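Home Organising, Level 1 — Session 4 handout
Comcombe Adult Learning, room 2

Small mixed stuff: tins, boxes, odds and ends

Last time was drawers. Today the catch-all container, every house has one. Biscuit tin, shoebox, whatever. Things go in for months and don't come out.

Bring your own next time if you didn't today. Max size a shoebox please, we had a suitcase in August.

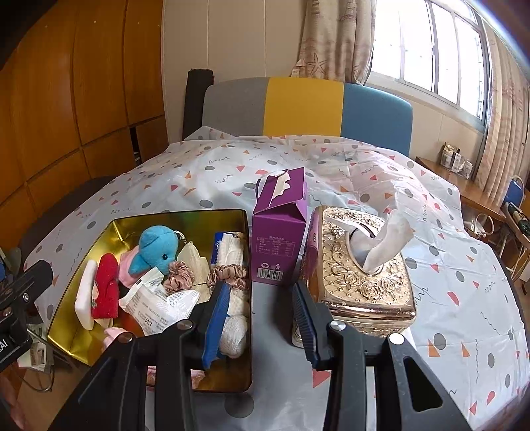 Jordan Parsons | notes typed up Monday, November 3, 2025

Typical tin. Elephant toy, scrunchies, a crumpled packet, white cloth, all in together. Soft things on hard things, small things gone to the bottom. Note the tissue box next to it — boxes with one job stay tidy, tins with no job don't.

Stage 1. Empty it
— all of it, onto a flat surface you can wipe. Table with a plastic cloth is best, bed will do if covered
— don't tip, lift out. Tipping breaks things and you lose the small bits
— no deciding yet!! Out first, decide after

Stage 2. Group it
By use, not colour or size. Endang Mangundap's headings, from her talk (the "Mangundap four"):
Hair and body
First aid
Play
Paper and packets
Anything left over gets its own pile. Leave it till last. If the leftover pile is the biggest your headings are wrong, start agian.

Stage 3. Roll and band
Bandages, ribbons, straps, thin cloths. Roll fairly tight, stand on end, one elastic round the lower half. You can then see each one from the top without digging. Hair elastics are fine, rubber bands go sticky and perish.

Packets: find the date before you do anything else. Print is tiny, take it to the window. No date you can read = ask at the chemist, don't guess.
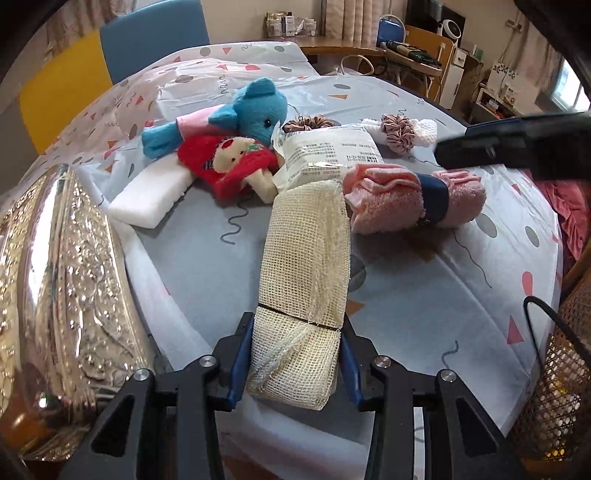

Stage 4. Put back

Heaviest at the bottom, rolls upright along one side, packets on edge like files. Toys don't go back in with first aid. Toys have thier own place.

Label on the side and not the lid, lids get swapped.

Homework
One tin or box, all four stages. Write down what was in the leftover pile, we'll go round the group. Cenel folder for the blank sheets, pages 3 and 4 only.

Handout code 322 if you need another copy from the desk.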